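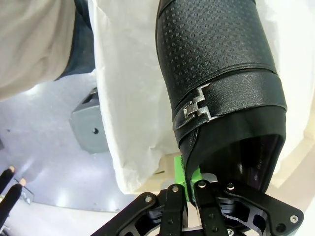
The Todelis T7 is a wrist camera and gripper kit for recording demonstrations by remote control. The operator moves a leader arm at the bench, the follower arm repeats the motion, and joint positions, finger opening and wrist video are written to one time-aligned log. Contact stays in view during a grasp, as with the black leather shoe held near its open end, where the strap, the silver buckle and the embossed upper can all be checked against finger position. Dark, glossy goods next to white tissue or cloth usually need exposure set by hand.

Specifications
Fingers: black links, replaceable pads
Mass with camera: 721 g
Log rate: 200 Hz
Leader to follower delay: around 8 ms, wired

Hand guiding
Hold the release button on the wrist and move the arm directly. Logging starts on release of the brake and stops when the button is let go.

Ordering
Supplied by Prordale with cable and mounting plate. Leader arm sold separately. For adapter drawings, contact Lionel Sowerby.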